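How Does an Auction Work?

Most things in a store have a price tag. At an auction, there is no price tag. The people who want to buy something decide the price by making offers, one after another, until only one person is left.

An offer is called a bid. A person who makes one is called a bidder. The person in charge of the sale is the auctioneer.

Before the sale

Somebody has to bring in the things to be sold. This person is the seller. The seller might have found an old clock in the attic, or might have a whole house full of furniture that the family doesn't need anymore.

Each thing, or group of things, is called a lot. A lot can be one painting, or it can be a box of teaspoons. Every lot gets a number so that people don't mix them up.
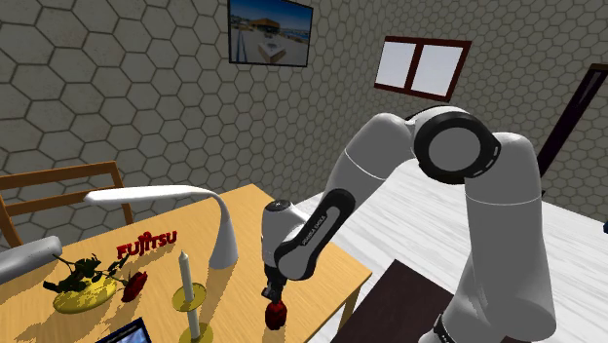
A catalog is a list of all the lots in a sale. Each lot has a short description, and the description has to be correct, so the person writing it sticks to what can be seen or proved. Try it yourself with the small red object that the white robot arm is holding over the wooden table. You could safely write "small" and "red." You would need a closer look before you wrote down what it was made of or how old it was. Catalog writers work the same way. If a clock has the date 1781 painted on it, they will say so, but they will also check whether the date was added later.

Next to the description is the estimate. An estimate is what the experts think the lot might sell for. It is a careful guess, and it can be wrong.

Some lots also have a reserve. The reserve is the lowest price the seller will take. It is usually kept secret. If the bidding stops before it gets that high, the lot doesn't sell.

On the day

Let's follow one lot through a sale at Pacheco Auction Rooms in Brerthorpe. Lot 30 is a painting of a harbor. The estimate is $790.

People who want to bid sign up first and are given a paddle, a flat card with a number on it. The auctioneer reads out the lot number and asks for a first bid. A woman near the front raises her paddle. A man by the door raises his. Each time, the price goes up by one step.

Someone else is bidding by telephone, and a few people are bidding on their computers at home.

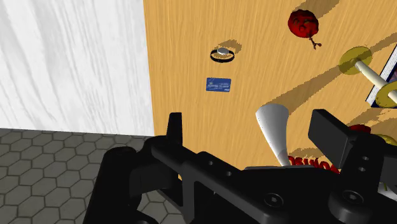
Nele Verstraete
Writer, Clenar Children's Pages

The price passes the estimate and keeps climbing. This happens when two or more people want the same thing very much. At $2000, the man by the door shakes his head and puts his paddle down. The auctioneer looks around the room one last time and taps a small hammer, called a gavel, on the desk. The woman near the front has bought the painting.

The last bid is called the hammer price.

Paying for it

The buyer often pays a little more than the hammer price. The extra part is called the buyer's premium, and it goes to the auction house. If the premium is 10 cents for every dollar, the harbor painting costs the woman $2200. The seller usually pays the auction house a fee as well.

Can children go?

Many auction houses let children in with an adult, and watching is often free. You have to be a grown-up to bid. There is usually a viewing day before the sale, when you can look at the lots up close. Ask before you pick anything up.

Words to know

Bid: an offer to pay a certain price
Lot: one thing, or a group of things, sold together
Reserve: the lowest price the seller will take
Gavel: the auctioneer's small hammer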